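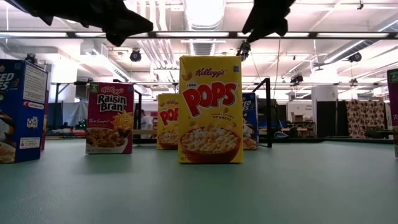 My sister moved out in September and left me the cereal. All of it, mind you – she took the toaster, the good pan and both tea towels, but the Corn Pops stayed, and so did the Raisin Bran, which she only ever bought for the sun on the front.

I'm not a breakfast person. I had 20 minutes before the bus to Clustmont and I spent them standing in my socks, reading a box and trying to decide if I was cross. "Sweet crispy crunch!" it said, like it was pleased to see me.

So I poured a bowl. Then another one! I missed the bus, obviously, and rang her from the stop with sugar still on my chin.

"You forgot your cereal," I said.

"No I didn't," she said.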